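Ceneck Grip Watch
Drop and stall add-on for simulated arms

We love this little add-on! It grew out of a fault that drove us up the wall in July: the gripper would report a good hold while the fruit slid out, and the arm carried on to the bowl with nothing in it. Ludmila Beneš traced it to a contact check that ran only once, at closing. Grip Watch keeps checking all the way through the move, and if contact goes, the arm stops and the log says when.

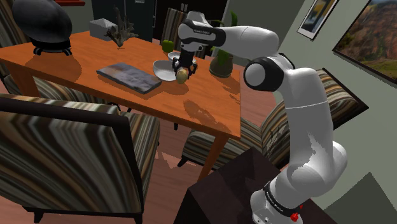
What you get
Contact checks for two-finger grippers
Stop on lost grip, with joint positions saved
6 practice faults, from slow slip to stuck finger
Dining room test setup

Known issue
Version 2 can miss a slip if the bowl rim touches the object first. Hervé Caron is working on it. Until then, set the release height to 46 mm or more.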